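About Gorholm

Gorholm books speakers and hosts for conferences, sales meetings, award dinners and school events. We've been at it for 20 years, and in that time we've grown suspicious of most of what our own industry says about itself.

Take the word "inspirational." Every speaker on every agency's list is inspirational. We've sat through enough ballroom keynotes to know that plenty of them are a slideshow, a story about a mountain, and a book for sale by the door. So we watch a full talk before we add anyone to our list. A highlight reel doesn't count. Anybody looks good in ninety seconds with music under it.

Our office is in Jurnby, upstairs in a building with 1791 cut over the door. Clients seem to like the date. We'd like it more if the heating worked.

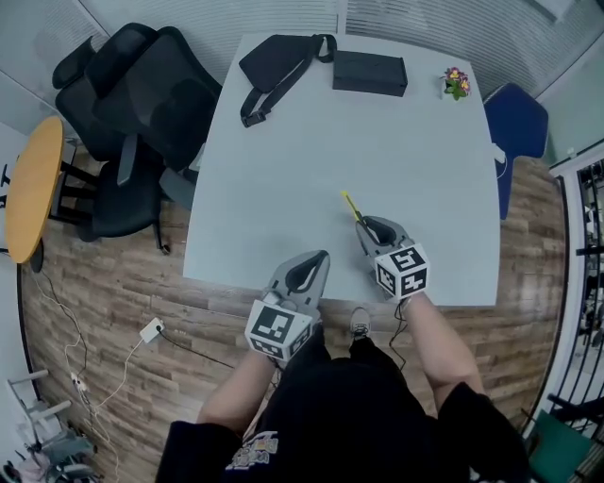
Fees are where we get the most questions, and fair enough. Many bureaus won't print a number and will quote whatever they think your budget can stand. We send the speaker's fee and our commission on separate lines, with travel listed under them. If a fee looks silly for a forty-minute talk — and some do — we'll say so, even when it costs us the booking.

We don't claim to be able to get you anyone. Agencies that list thousands of famous names usually have no deal with those people at all; they're hoping you'll ask, and then they'll start making calls. Our list is short. If the person you want isn't on it, we can ask their manager, and we'll tell you up front how we rate the odds.

In August we took over the corporate host list from Chettiar, a smaller agency we'd worked with for almost 9 years. Existing Chettiar bookings keep their original terms. We also use Clastness, a scheduling tool, to hold dates. It's fine. It won't change your life, whatever the sales page told us.

What we need from you is the date, the city, the size of the room and an honest budget. If you aren't sure a paid speaker will do your event any good, ask us that too. Sometimes the answer is a longer lunch.

Page last updated 10/04/2022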